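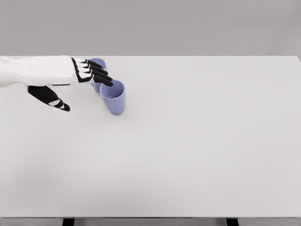 Larimside Stoneware Cups, Set of Two: My Review After Seven Months

I bought these cups in April, when my old ones were broken one after the other. I drink mostly tea, at my desk, and I am slow. One cup can take me 66 minutes from first sip to last (I measured it once, for this review). So for me the first question is always how long the tea stays warm, and the second question is whether the handle hurts my finger.

The Larimside set comes in a plain box with paper between the cups. No plastic, which I liked. One cup weighs 433 grams on my kitchen scale when it is empty. That is heavy. My friend Evelien Van Beek, who has some pain in her wrist, tried it at my house and put it down after a minute. She said it was beautiful but she would need two hands. If you have weak hands, please try one in the shop before you buy it.

The wall is thick and this helps with the heat. I filled a Larimside cup and my one remaining Correa cup from the same kettle and left them next to each other. When the Correa was already cool, the Larimside was still nice to drink. But you should rinse it with hot water first. A cold thick cup takes the heat out of the tea very quickly, and then you have lost the advantage.

The handle is good. Three of my fingers go inside, and the edge is round. It does not get hot, also not in the microwave for short times. The lip is a little too wide for my taste — coffee is fine, but with thin green tea I sometimes get more in my mouth than I wanted.

Now the less good points. The bottom ring is not glazed and it was rough when new. It made a fine scratch on my table before I noticed. I rubbed the ring with wet sandpaper for five minutes and now it is smooth, but I think the maker should do this and not the customer. Also the inside shows gray lines from the spoon. They go away with baking soda, and they come back.

In the dishwasher I had no problem with the color. They do not stack well. If you put one in the other it sits crooked, so they need their own place on the shelf. In a small kitchen like mine this matters.

I wrote to the seller, Ancombe, about the rough ring. A man called Jhosep Quintero answered me the next day and offered to exchange the set. I said no, as I had sanded them already, but the answer was polite and he did not ask me for photos.

I also looked at the Unard cups before buying. They are lighter and they stack, but the handle has room for only one finger, and I did not like how it pressed on the knuckle.

Heat: very good. Comfort: good, if your wrist is strong. Finish: could be better. I give four stars out of 5, and I will probably order a second set when my sister moves in.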